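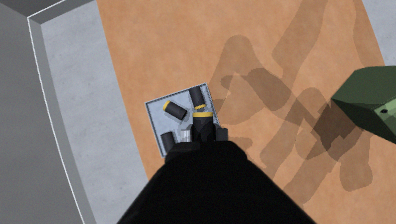 Bandeja de clasificación Skellach, serie baja

La bandeja Skellach está pensada para la preparación y el traslado corto de piezas cilíndricas pequeñas en banco de trabajo: casquillos, pasadores, condensadores, probetas de ensayo metalográfico, tapones roscados. El cuerpo es cuadrado y de fondo plano, sin alvéolos, y admite piezas de distinto diámetro sin necesidad de insertos. Un reborde perimetral fino y continuo, como el de la placa gris azulada que sostiene los cilindros, cierra los cuatro lados y retiene la pieza que rueda sin estorbar la toma desde arriba. En tonos claros de fondo, un cilindro negro se localiza con rapidez, y una banda amarilla cerca del extremo superior basta para distinguir una referencia de otra. La serie se suministra en dos alturas de reborde, baja y media. Esta página corresponde a la primera.

Aplicación

Puestos de montaje manual, inspección visual, recepción de muestras y almacén intermedio entre operaciones. No es un recipiente de transporte: el reborde bajo no garantiza la retención de la carga en carros, cintas inclinadas ni estanterías dinámicas. Para esos usos, véase la caja Poduval con tapa, que comparte huella exterior con la bandeja y puede alojarla en su interior.

La serie baja tampoco sustituye a las bandejas con certificado para zonas protegidas frente a descargas electrostáticas. La versión estándar no es disipativa. La variante con sufijo D se fabrica con carga conductora en masa y se entrega con informe de resistencia superficial por lote.

Material y construcción

Cuerpo moldeado por inyección en una sola pieza, copolímero de polipropileno. Reborde sobremoldeado en elastómero termoplástico, de tono más oscuro que el fondo para marcar visualmente el límite útil. La unión entre ambos materiales es química, sin adhesivo, y no presenta ranura accesible desde el interior.

Fondo interior con textura fina mate. La textura reduce los reflejos bajo luminaria de banco y aumenta ligeramente el rozamiento de las piezas apoyadas de pie. En piezas tumbadas el efecto es despreciable.

Fondo exterior con nervadura en cruz y cuatro apoyos integrados. Los apoyos no son recambiables. En superficies pulidas puede solicitarse la base adhesiva Clilititz, que se fija al banco y permite retirar y reponer la bandeja siempre en la misma posición.

Esquinas interiores con radio amplio. Facilitan la limpieza con paño, pero restan superficie plana: al calcular la capacidad debe descontarse la zona de las esquinas si las piezas van de pie.

Datos técnicos

Formato: cuadrado
Lado exterior: 30 cm
Reborde: bajo, continuo en los cuatro lados
Material del cuerpo: polipropileno copolímero
Material del reborde: elastómero termoplástico
Colores de fondo: gris azulado, blanco roto, verde pálido
Color del reborde: gris
Apilado: sí, en vacío
Apilado con carga: no
Apto para lavado industrial: sí, véase Limpieza
Marcado: zona lisa en el canto frontal para etiqueta o grabado láser
Unidad de suministro: caja de 30 unidades

Resistencia química

Buena frente a detergentes neutros y alcalinos diluidos, alcohol isopropílico, soluciones salinas y aceites minerales en contacto breve. Limitada frente a disolventes aromáticos y clorados, que hinchan el reborde antes de afectar al cuerpo. Un reborde ablandado o con pérdida de brillo irregular es motivo de retirada, aunque el fondo conserve su planitud.

El contacto prolongado con aceites de corte puede amarillear el fondo blanco roto. El cambio de color no altera las propiedades mecánicas. En talleres de mecanizado se recomienda el gris azulado.

Limpieza

Retirar la viruta con brocha o aspiración. No utilizar aire comprimido directo sobre el reborde: arrastra partículas hacia la línea de unión y las incrusta en el elastómero.

Lavado manual con esponja blanda y detergente neutro. En túnel de lavado, colocar las bandejas inclinadas, con el fondo interior hacia los chorros. Secado por aire templado. No apilar hasta que el fondo exterior esté completamente seco, pues la nervadura retiene agua.

Los estropajos abrasivos eliminan la textura mate. Una bandeja con zonas brillantes puede seguir en servicio en montaje manual, pero no en puestos de inspección óptica.

Colocación de piezas

Las piezas esbeltas se colocan de pie solo si la relación entre altura y diámetro lo permite y el banco no transmite vibración. Conviene dejar entre piezas contiguas una holgura suficiente para introducir los dedos o la pinza por ambos lados. Las piezas pesadas se sitúan en el centro, sobre la cruz de la nervadura.

No es necesario alinear la bandeja con el borde del banco. Si el puesto exige orientación fija, la base Clilititz incorpora una muesca de referencia que coincide con el canto de etiqueta.

Referencias

SK-B-GA: serie baja, fondo gris azulado
SK-B-BR: serie baja, fondo blanco roto
SK-B-VP: serie baja, fondo verde pálido
SK-B-GA-D: serie baja, gris azulado, disipativa
SK-CL: base adhesiva Clilititz
PD-T: caja Poduval con tapa

Garantía y suministro

La garantía cubre durante 2 años la separación del reborde, la deformación permanente del fondo en uso conforme y los defectos de inyección. Quedan excluidos el desgaste de la textura, las marcas de corte y los daños por disolventes no admitidos.

Las referencias estándar se sirven desde almacén. La variante disipativa y el grabado láser se fabrican bajo pedido. Para solicitar muestras, indicar la pieza que se va a alojar, su diámetro, su altura y el método de limpieza previsto.

Fabricante: Woten. Responsable técnico de producto: Muthu Salian.

Ficha revisada el 21 de agosto de 2020. Sustituye a la edición de abril, en la que la base Clilititz figuraba como incluida en el suministro.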